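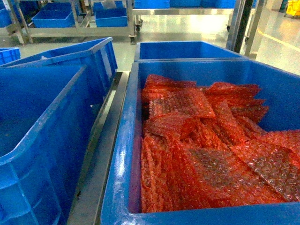
Hukel and Gadon
Packaging and Returns Working Paper, section 4
5 December 2025

4. Reuse of inner packaging in small-parcel returns

4.1 Background

Most work on reusable packaging has looked at the outer carton or the mailing sack. Inner packaging has had less attention, partly because it is cheap and partly because it is hard to follow once it leaves the warehouse. A bubble wrap bag may come back with the goods it was sent out with, with different goods, or not at all. Retailers who take back large numbers of items often end up with a stock of bags that they did not plan for and have no settled way of storing.

Figure 3. Red-orange bubble wrap bags heaped in a blue plastic crate.

Bulk storage of the kind shown in Figure 3 takes little effort at the returns bench, but it makes grading harder later on. Bags that are folded or crumpled have to be opened out before anyone can judge whether the seams and the air bubbles are sound. We return to this point in 4.4.

4.2 Setting and sample

The study was carried out at the returns centre of Zusosport, a seller of sports goods whose smaller items (goggles, gloves, bicycle lights, whistles) are sent out in bubble wrap bags inside a plain carton. Returns are handled by a contractor, Hoshino, under a separate agreement. Neither firm had a written rule on inner packaging when the study began. Staff kept the bags that looked usable and threw away the rest.

We followed 2496 returned parcels during July. For each parcel we noted whether an inner bag was present, how it had been opened, and whether it could be used again without repair. Parcels containing shoes were left out, as these are sent in their own boxes.

4.3 Grading

Each bag was placed in one of three grades. Grade A bags had a working closure and no flattened bubbles. Grade B bags had flattened bubbles in places but were whole at the seams. Grade C bags were torn, marked with ink or covered by labels that could not be removed cleanly. Grading was done by hand at a flat table under ordinary lighting, and two people graded each bag separately. Where they disagreed the lower grade was used.

The two graders disagreed on 262 bags. Nearly all of these cases lay between A and B, and most turned on whether a row of soft bubbles at the fold should count as flattened. We had not settled this beforehand, and a later study would do well to fix it in writing before work starts.

4.4 Effect of storage

A further 500 Grade A bags were set aside to see whether the way they were kept made any difference. Half were stacked flat on shelves and half were stored loose in crates. Both groups were left for 16 days and then graded again by the same two people, who were not told which bags had come from which group.

More of the loose bags had dropped to Grade B. The damage was mostly along creases, where one bag had been pressed against another – seams were hardly affected in either group. Flat stacking took up more shelf length and more staff time, and bench staff said that they would find it hard to keep up on busy days.

4.5 Limits

The sample comes from one seller and one month. Summer returns at Zusosport lean towards light goods, and heavier winter items may wear the bags more quickly. We did not test how well reused bags protect their contents in the post. That question is taken up in section 5, using drop tests on Grade A and Grade B bags only.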